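Bancombe Cutlery Drainer, Twin Pot
Product code 373

Glazed drainer for forks, spoons and wooden utensils, made for worktops beside a single or double sink. Each pot drains through the base – the saucer beneath lifts out.
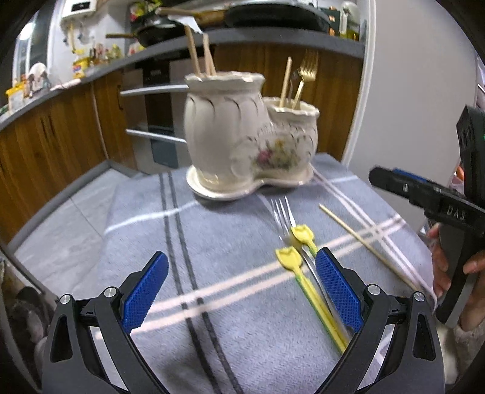 Stand cutlery with handles down. Keep sharp knives in a separate block. The glaze is fired above 1000 degrees and is safe in a dishwasher on the lower rack.

Height: 90 mm (small pot)
Guarantee: 2 years
Supplied by: Wasby, Teltisstead
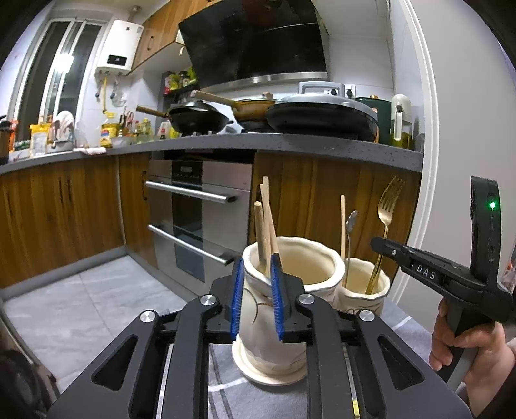
Delivery
Orders leave Teltisstead within 2 working days. Spare saucers return to stock in November.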